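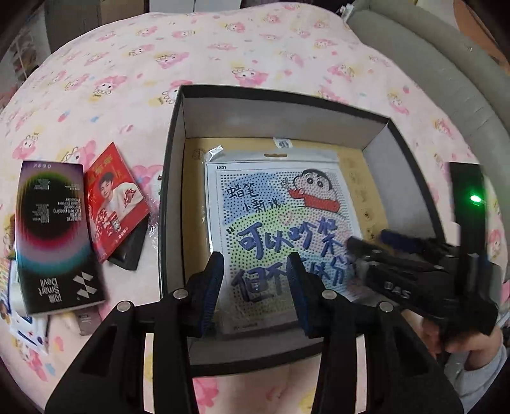 Step 3: Record your two-handed packing demos

Home | Set-up | Recording | Training | Downloads

By Kevser Ersoy, Bimside project
Shares 30 | Comments 3

I'm assuming both grippers are paired by now. If they aren't, go back to Step 2, because I've lost a whole afternoon that way.

1. Put an open box on something soft. I like a patterned cover – policies trained only on plain tabletops got lost in Erdal's apartment.

2. Pile small stuff beside the box. Mix shiny plastic packaging with paper and card. Clear film was the hardest thing for our policy, so give it plenty!

3. Start with one gripper over the box and bring the other in from the side. Go slower than feels natural.

4. Record about 70 demos per layout, then shuffle the pile and go again.

Note: a box that sits at a slight tilt is fine. We got better results once we stopped leveling it every time.

Caution: don't squeeze thin packets hard. The fingertip pads grip well enough with a light pull, and a creased packet looks like a new object to the model.

5. Watch 2 demos all the way through before you upload the batch.

Comments

Berkay Kozan: Does the slow approach matter for the second hand too?

Kevser Ersoy: Yes, more than for the first!

Oldřich Bednárik: Tried this with a striped blanket and my pick rate went up. Thanks.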